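Riner, 23 June 2026

Sollico Adds Terry Towels to Its Laundry Folding Guide

Sollico, a supplier of linen services to small hotels, has extended its folding guide to cover terry-cloth hand and bath towels. The new section sets out five steps, from opening out a crumpled towel to stacking the finished fold. It replaces a single page issued in July of last year.

The guide assumes a large, cloth-covered table and towels that arrive bunched, with the corners tucked under.

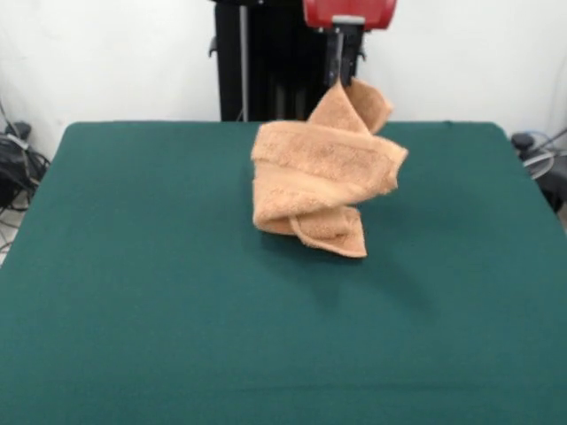 Which part of a towel should be found first?

A corner. The second corner on the same short edge is then located by following the hem, and the towel is laid flat before any fold is made.

"Terry grips itself, so a rolled edge stays rolled until it is opened by hand," said Maureen Rudd, textile care manager at Sollico. "The old page started with a flat towel."

The guide goes to all 441 client sites in July. Printed copies can be ordered from Kelly Bunting at the Riner office.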